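Chapter 4
Rules, Resources and the Player's Choice

Learning goals
After reading this chapter you should be able to:
- explain the difference between a rule and a resource in a video game
- describe how scarcity changes the behavior of players
- draw a simple resource loop for a game that you know
- find the point in a loop where a player has no real choice

4.1 A village with too much grain

In the first public version of Otham, a small strategy game about a river village, every player began with 100 sacks of grain. Grain could be eaten, planted or traded for tools. The designer, Laine Mets, had expected that players would argue about these three uses and that each village would look different after one hour of play. Instead, almost all of the villages looked the same. The players planted everything in the first spring, and by the second winter they had so much grain that trading had lost its meaning.

Mets did not change any rule. She only changed the starting amount, and she made the stored grain spoil slowly. In the next test, the players stopped before each decision. Some of them kept grain for the winter and had few tools. Others bought tools early and had a hungry village for a while. The game had the same buttons and the same map as before, but the players now talked about it differently, and two of them asked if new buildings had been added.

We will come back to Otham several times in this chapter, because its system is small enough to draw on one page. 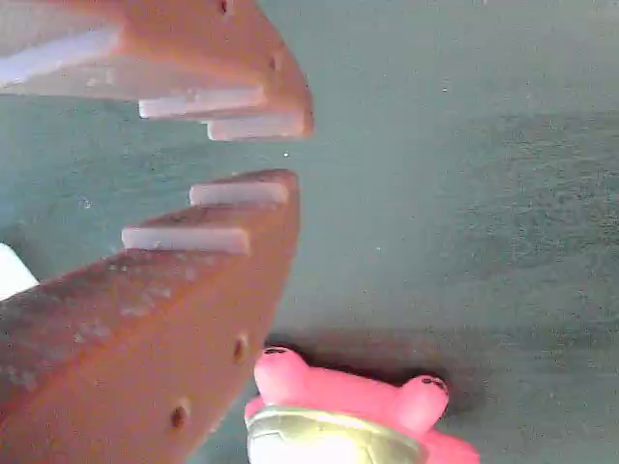

4.2 What is a resource?

In daily language, a resource is something useful that we can spend. In game design we need a wider meaning. A resource is anything in the game which the player can gain or lose and which changes what the player is able to do next. Gold and wood are resources, and this is easy to see. Time is also a resource if the day in the game comes to an end. Health is a resource, and many experienced players treat it in this way - they accept some damage in order to reach a place faster.

A rule, on the other hand, is not spent. The rule "grain spoils in storage" stays the same whether the player has one sack or 322. Students often mix these two terms when they describe a game for the first time, so it is good to practice the difference early.

Brodie Baxter, who worked on the racing game Zovura, suggests a short test. Ask if the player can have more of the thing or less of it. If the answer is yes, and if the amount matters for the next decision, you are probably looking at a resource.

4.3 Sources and drains

Each resource comes into the game from somewhere and leaves it somewhere. We call the first place a source and the second a drain. In Otham the field is a source of grain, while the kitchen, the market and the spoiling rule are drains. When the sources are much stronger than the drains, the resource loses its value. When the drains are stronger, the player feels pressed, and some players will leave the game.

Before you continue to section 4.4, choose a game that you have played recently. Write down one resource, all of its sources and all of its drains. Keep your notes, as you will need them for the drawing exercise at the end of the chapter.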